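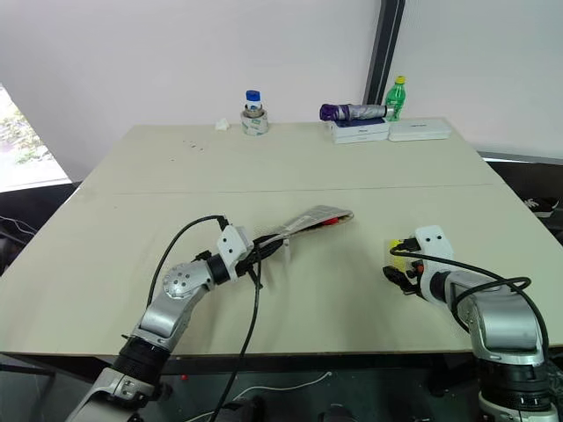
Not worth the drive, according to one reader's comment under my last post, because every robot open day is the same: a fence, a fast yellow arm stacking cartons, a sausage sizzle and a bloke with a lanyard telling you it never takes a sick day. I've been to a few like that. I went to the Lundgren one anyway and I'm glad I did, so this is a fairly long answer to that comment.

Lundgren has the old cold store behind the silos at Nornness. From our place it's 112 km each way, the last part on a road that is being resealed, so allow extra. Parking was on the grass. You sign a sheet at the roller door and get a sticker, and there's a line painted on the concrete that you're asked to stay behind when anything is powered up. Closed shoes only. They did turn a family away over thongs, which seemed harsh, but it was on the flyer.

The front half of the shed was the part my reader would recognise. Somov had a palletising cell going, behind a fence, with cartons coming down a conveyor and going onto a pallet. It's a good machine and it did the same thing every time I looked over. The kids liked it for a few minutes. There was also a stand about grants, and a stand from the TAFE with brochures for the mechatronics certificate.

The bit I'd driven for was down the back, where they were showing two-armed handling. No fence here, just a big pale table with an arm coming in from each side at the near end, silver links with black grippers on the ends, and thick black cables looping back along the arms. I'd expected something tidier. The cables flop about when the arms move and you can see that someone has thought about where they go, but only up to a point.

The job was paper and soft stuff. One arm had hold of the narrow end of a flattened paper cone, the sort of thing you'd make out of a sheet of newspaper to put hot chips in, with something bright red showing down inside it. The other had a yellow thing between its fingers, with a see-through, netted look to it. No cartons and nothing square. The things being handled were all the sort of thing that changes shape when you pick it up, and after watching the Somov cell for a while you notice how different that makes the movement. The arms go slowly. They stop short, wait, and then close. Several people near me thought it had broken down when it was only lining up.

I asked the woman running the session why paper. She said paper is awkward in ways that a carton isn't. It creases and doesn't uncrease, so each go starts from a slightly different shape, and if you squeeze a cone hard enough to be sure of it, you've closed the end you wanted open. With two arms, the second one has to work with whatever the first one has done to it. She said a person manages this without thinking and that most of her job is finding out what it is the person is doing.

She was pretty straight about how far along it is. My notes from her talk, tidied up a bit:

The arms are not being sold as a product. Wirner is paying for part of the work and wants to know if it could be used on their packing benches, where the goods are different every hour. They have not promised to buy anything.

A session runs for 30 minutes, then they stop and check the grippers. The fingertips wear, and a worn tip slips on paper before it slips on anything else.

They do drop things. The arms dropped things while I was there. An assistant leaned in after the arms had been paused, put the item back, and they went again. There was no fuss made about it and no pretending it was part of the show.

They leave other gear sitting on the table. Along the back there was a roll of tape, a small blue-capped bottle, a folded umbrella lying on a white box, a green bottle with a yellow cap. I asked if it got in the way and was told a bench at a real workplace is never clear either, and they'd sooner find out now.

That last one stuck with me. I used to do some line work at a cannery and every machine that came in needed the whole area cleared and repainted before it would run, and then the first time someone left a drink bottle in the wrong spot the line stopped. I can't say if this lot have solved that. I only saw them work at the near end of the table, well away from the clutter, and I should have asked whether they ever try it with things in the road. If I go again I will.

There were two sessions while I was there and I stayed for both. The first was crowded, with people three deep and a small boy on his grandfather's shoulders asking loudly when it was going to do something. By the second one most of them had gone out for lunch and you could stand right at the painted line and hear it. It's quieter than I thought, mostly a whine when an elbow moves and a click from the grippers.

A man beside me, a retired fitter going by his questions, wanted to know about the force on the grippers and got a long and proper answer that I only half followed. The short version is that closing the fingers to a set gap is easy and closing them to a set pressure is hard, and for paper you want the second. He also asked what stops the two arms from hitting each other. Software, mainly, and then the big red button. He did not look convinced by the software.

Somebody else asked about jobs, as somebody should. The answer was that Wirner can't fill the bench positions they have now over the season, and that the arms are a long way slower than a person. I believe the second half. I don't know enough about the first half to say, and I'd like to hear it from people on the benches and not from the stand.

Some practical things for anyone going next time:

Get there at opening and go straight to the back. The palletiser runs all day and you won't miss it.

The talk is given standing up and there are only 4 chairs, kept for people who need them. If that's you, tell them at the door and they'll walk you down before the crowd goes in.

It's a cold store with the cooling off, but the concrete still gets into your feet. I wore thick socks and wanted thicker ones.

Photos are fine, no flash. They ask that you don't film the screens.

Food is a van out the front, cash only. The pumpkin soup was good. The coffee was not. The bakery in Nornness shuts at noon so don't count on it for the trip home.

Entry was free, and they're planning another open day in August. No date up yet when I left. The woman running the two-arm table said they hope to have folding cloth ready by then, though she then said she had hoped to have it ready for this one as well.

So, to my reader: yes, there was a fence and a fast arm and a bloke with a lanyard. But go down the back. If you do get to the August one, leave a comment and tell me if the cloth worked, and whether they've fixed the sound on the microphone, which cut out every time the arms started up and meant the people behind me missed half of what was said.

Posted 13 Jul 2019 in Days out, Machinery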